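Simulation Cell Checklist: Gripper Approach and Pick
Flaltix practice notes, sheet 3
Checked by: Delwyn Gilchrist
Second reader: Bence Barta
Date: November 25, 2025

Before you start, please read the comments as well as the ticks. I know the old sheet could be finished in the time it takes to boil a kettle, but a column of ticks told the next person very little, and Bence and I spent a good part of October trying to work out what some of them meant. Write in whole sentences if you can spare the time, and don't worry about your spelling.

1. Rule set loaded
OK. The Hidby rules were loaded and the version matched the one on the cover sheet. Győző Bárány had left his own speed settings in the shared folder again (no harm done, they have a good clear name), so do have a look at which file you're opening.

2. Speed limit near the floor
OK. Limit is set to 80 millimetres a second for the last part of the approach. I tried a faster value out of curiosity and the check refused it, just as it should.

3. Fingers open before descent
OK. The rule is that the fingers must be open before the arm starts down, and must stay open until the grasp command is given. Please check this from the wrist view and from the joint log, both of them, even when one looks perfectly fine.

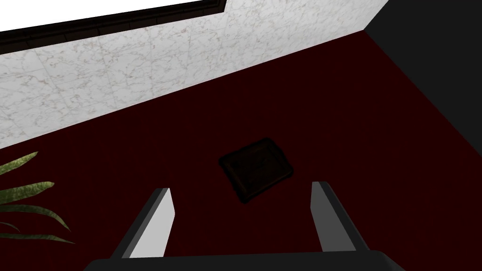 The joint log and the wrist view have to agree to the same time step. If they drift apart by even a little, mark the item as Comment and note the run number, and Enikő Orbán will pick it up with the Andine people, who look after the logging side for us and are very patient about it.

4. Clear of fixed surfaces
OK with comment. The keep-out zone covers the walls and the trim, and it held up well over 400 runs. I would still like the margin written on the sheet itself so we aren't all digging through the settings for it.

5. Clear of soft or decorative items
Comment. The keep-out list names walls and furniture, but says nothing about plants, and there are leaves low down at the left of the wrist view. They ought to be on the list like anything else the arm could brush against. Prys Nicholas has kindly offered to draft the wording.

6. Target in view through the approach
Comment. 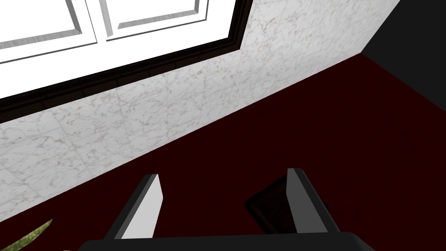

Our rule on visibility is a bit thin, I'm afraid. It asks for the target to be "in view", and two sensible people can read that two different ways. In the wrist view the right finger hides part of the tray-like piece on the floor, and I would call that partly visible while Bence would call it a pass. Dark brown on dark maroon doesn't help either of us. My suggestion is that we add a Partial box beside Pass and Fail, and ask for a second look before the grasp whenever Partial is ticked.

7. Stop command
OK. Tested 2 times, once from the console and once from the Hegyi panel. Both stops were logged. Please remember to reset the panel afterward, or the next person will have a very puzzling morning.

8. Sign-off
Held until items 5 and 6 have new wording. Everything else can be used as it stands, and there's no need to repeat items 1 to 4 unless somebody changes the rule set.

Comment from Bence: Happy with Partial. Could we also say who does the second look? I'd favour someone other than the person running the cell.

Reply from Delwyn: Yes, good thought, I'll add it to item 6 and send the sheet around again.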